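When I got Xiomara Baptiste on the phone she was already laughing about the hairbrush. She runs the picking tests at Kerent, and back in October her team had a fault that ate most of a month.

"It would close on the handle, lift, and then one finger just went slack," she told me. "No error, no stop, nothing! The log said everything was fine."

It happened 118 times in 3,415 picks, and the drops came in clumps, which drove everybody nuts (me too, and I was only listening).
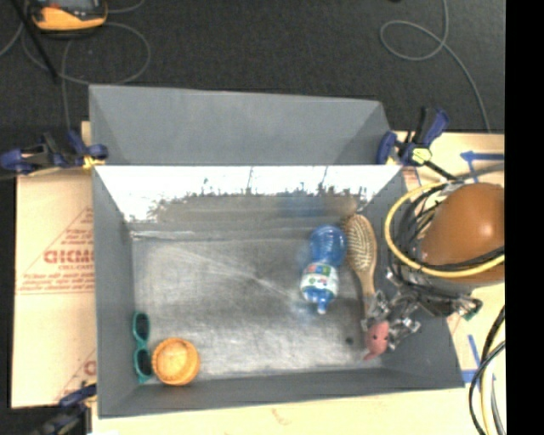
Her first guess was the software. Mortimer Iwasaki, who does the wiring, bet on a cable, and he won. A conductor inside the jacket was opening up whenever the wrist rolled far enough, so the finger lost its signal for a blink and the controller kept reporting the last good value.

"That's the part that scared me," Xiomara said. "A drop I can live with. A hand that says it's holding when it isn't, no thanks."

Now a stale reading stops the arm dead, and Mortimer swaps the cable every 1,000 picks. I asked if that was overkill. "Ask me after the Hornilitz trials," she said, and went off to find him.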